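Duplicate receipts after the August appeal import (Latis, Verkwood Mission Relief)
3 min read

Status: Resolved
Opened: 16 Jul 2024
Component: Latis receipt queue, Treloar mail gateway
Severity: Medium

Summary

Verkwood Mission Relief collects gifts for displaced Christian families through partner parishes. Gifts taken at the church door are entered on paper, typed into a spreadsheet by the parish, and imported into Latis overnight. After the latest import, donors at the Leson parish received the same tax receipt twice. Gift totals in Latis were correct. No card was charged a second time.

Environment

Latis donor database, hosted. Outgoing mail through the Treloar gateway. Import profile "parish-door", last edited when the August appeal code was added. Online gifts use a separate profile and are not affected.

Log

Entry 1. Import file from Leson checked by hand. It holds 1061 rows, one per gift. No repeated envelope numbers. Header row matches the template.

Entry 2. Latis gift table compared with the file. Same count, same sum. The problem is therefore after the gift is posted and before the donor gets the mail.

Entry 3. Receipt queue exported. 800 receipts appear twice with different message IDs and the same receipt number. The remaining rows appear once. Queue paused so that nothing more goes out while we look.

Entry 4. Looked for a pattern in the duplicated set. Appeal code, gift amount and payment type are mixed. All of the duplicated rows have an email address in the household record as well as in the individual record. The rows sent once have only the individual address. Findings sent to the gateway vendor with message IDs. 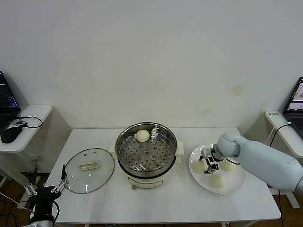
Treloar: We accepted both copies because they carry different message IDs. The gateway does not compare the body or the receipt number, and we would not want it to, since a church may have good reason to resend a receipt. No retries are shown on our side for this batch. Each copy was handed to us once by Latis and delivered once. Please check whether the sending profile has household mail turned on.

Entry 5. Household mail was on in "parish-door". The setting was copied over from the prayer letter profile when the August appeal code was created. In the prayer letter profile it is harmless, as the letter goes only to households.

Entry 6. Turned household mail off. Ran a test with 10 dummy gifts, 7 of them with both addresses filled in. One receipt per gift arrived in the test mailbox. Receipt numbers in sequence.

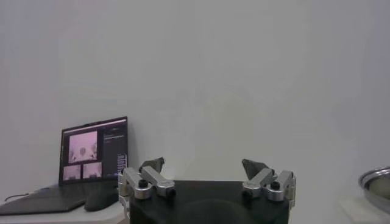
Attachment 2: gripper, black base with a finger assembly on either side.

Entry 7. Queue released. Remaining receipts sent once each. Checked the delivery report against the gift table and found no repeats.

Cause

Incorrect household mail setting in the import profile. Latis creates a separate message for each address type when the setting is on, and both point to the same receipt number.

Fix

Setting corrected in "parish-door". The prayer letter profile is unchanged. The profile used for Mass offerings was checked and already had the setting off.

Follow-up

Verkwood will email the affected donors to say that the second copy can be discarded and that only one gift is on record. Wording to be approved by the parish office before it goes out.

Open question for Latis: the profile editor gives no warning when a receipt profile is created by copying a letter profile. Feature request filed separately. This ticket does not wait on it.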